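Visit Report: Equipment Open Day at the Drendier Works, Canero

Prepared for the Equipment Planning Group, June
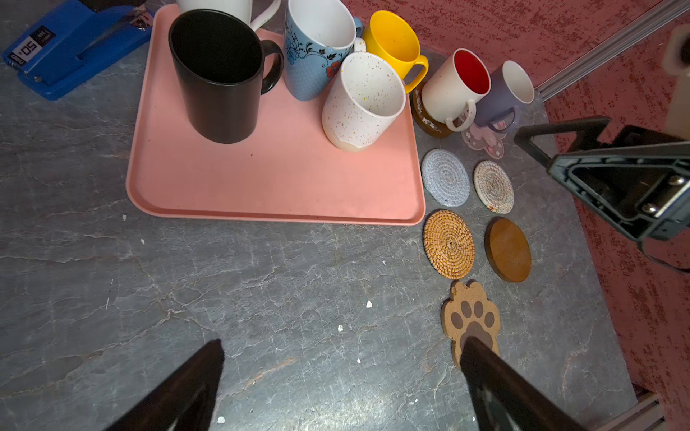 The purpose of the visit was to gather information for next year's capital request. Our packing rooms at Nygård handle giftware and tableware in small, mixed orders, and the present plan allows for one automated handling station, with a second to follow if the first proves sound. The group wished to see two-armed equipment at work on household goods before any supplier was invited to quote.

Doors opened at 9:30 and the morning was given over to demonstrations. Drendier had arranged its stations by type of goods. The tableware station was of most interest to us, as mugs and coasters make up a large share of our returns and repacking work. The mugs differed in color and pattern, and some stood on a pink tray while others were set on coasters. The coasters were of several kinds, among them woven, wooden and cork. This is closer to our own stock than the plain boxes shown at most trade events.

Our questions to the host concerned cost over the life of the equipment. The base price covers the two arms, the grippers, the mounting rails and the control unit. It does not cover the table, the guarding, the electrical work or the first set of spare gripper fingers. The fingers are treated as a wearing part. Drendier quoted a price of 397 dollars per pair and advised that a site running two shifts should plan for 7 pairs a year. Our draft budget had no line for these, and one should be added.

Training is charged separately at 859 dollars per operator. The course is held at Canero and lasts two days. Travel and cover for absent staff would fall to us, and the group should decide early how many operators need to attend. The host's view was that a single trained person on each shift is too few.

After lunch we were shown the service workshop, where returned units are stripped and rebuilt. The staff were open about lead times. A replacement arm can take seven weeks to arrive unless the customer holds a service contract, in which case a loan unit is sent. The contract is priced by the year and may be canceled after the second.

A short session followed on Closar, the planning software offered with the station. It records each item handled and produces a weekly report. The license is included for the first year only — the renewal price was not available on the day and has been requested in writing. We were also unable to learn whether the records can be moved to our existing stock system without further expense.

Floor space remains a concern. The station itself would fit in the east packing room, but the clear area required on the operator's side would take up the present cart lane. A drawing has been promised, and the facilities office should review it before any deposit is considered.

The group is asked to note the following actions.

Add gripper fingers and operator training to the draft budget.
Obtain the Closar renewal price and the terms of the service contract.
Send Drendier a box of our own mugs and coasters for a handling trial.
Invite quotations from two other suppliers on the same terms.

Travel costs for the visit have been charged to the planning account. Copies of the price list and the service terms are held in the equipment office.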